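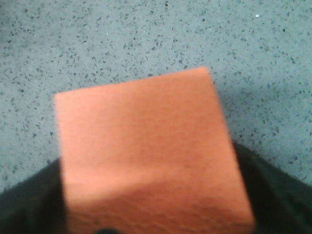 Wrist camera view, orange foam block between the fingers.

TEACHING BY HAND: WHERE WE'VE GOT TO

Quick one this month, the newsletter goes out Friday and I'm writing this at ten to five. Demo collection at Pramstead is past the first mark. 309 good demos of the block task as of this afternoon, target is 1000 before the end of July. So, behind. Not panicking yet.

For anyone new on the list: the task is pick up the foam block, carry it to the tray, set it down flat, let go, back off. One person drives, the arm copies, everything gets recorded, the policy trains on it overnight. Same task all month. Yes it's dull. Dull is what we need.

Two ways of driving right now.

Remote: the Fitis handles, operator sits at the desk and works off the wrist view plus the side view. Most of the 309 came this way. Faster once you have the feel for it, and your arms aren't in the recording. Trouble is depth. From the wrist a big soft block fills up the picture very quickly and the last bit of the approach is mostly guesswork until you've done a few dozen. New drivers all close too early. Then they open, nudge, close again, and now we've got a demo that teaches nudging.

By hand: put the arm in free mode, hold it above the wrist and walk it through. Much easier to learn, people get a clean grasp on their first or second go. But slow, and the joint readings are noisier when someone is leaning on the thing. Also hands drift into the side view. We're keeping 80 of these in the set to see if mixing helps. Early word is maybe, a little, on the approach. Nothing on the release.

About squeezing. Foam forgives you, so everybody over-grips. The block doesn't slip, the driver's happy, demo gets saved. Then the policy learns to crush everything and we find out when we swap in the cardboard cubes. So please: close until it holds, stop there. Lift a little, pause, then go. If you felt the need to squeeze harder you were probably off center, toss it and start again. Tossing is fine!! We toss plenty.

Rotation too. We had nearly all the blocks starting square to the arm because that's how people put them down without thinking. Policy did great on square blocks and fell apart on anything turned. Now we turn it a bit before every demo, different each time, and the driver has to line the fingers up with the faces before coming down. Don't grab across the corners. It works with foam and it won't work with anything else.

Other stuff in no order --

Abera build is on all 3 stations. The save button moved. It's where the discard button used to be. We lost a morning of demos to this, look before you press.

Lag on the middle station was the cable, not the software. Replaced. If the handles feel mushy again write it on the sheet, don't just switch stations.

Start position: arm all the way home before you hit record. About one in every batch has the arm already moving in the first second and they have to be trimmed by hand, by me, in the evening.

Label the block color in the notes box. "orange" is enough. Someone has been writing "the usual one" which I can't search for.

Holus (the review tool) now flags any demo with more than one grasp attempt. A flag doesn't mean deleted. We do want a few honest recoveries in there, a miss and then a proper second try, so the policy sees what getting out of trouble looks like. Just say so in the notes so I don't throw it out. What we don't want is fidgetting.

Pace your sessions. Half an hour on the handles then swap out, the second half hour is always worse and you can see it in the paths, they get wobbly and the pauses get long. Morning slots are nearly empty if anyone wants one, afternoons are full untill the end of the month.

Next up after this task is stacking, two blocks, foam on foam. Same drivers to begin with. I'll put the station sheet up once the last of the single-block demos are in, and the cardboard cubes get their turn some time after that. Questions to the usual address, or catch me at the bench before lunch.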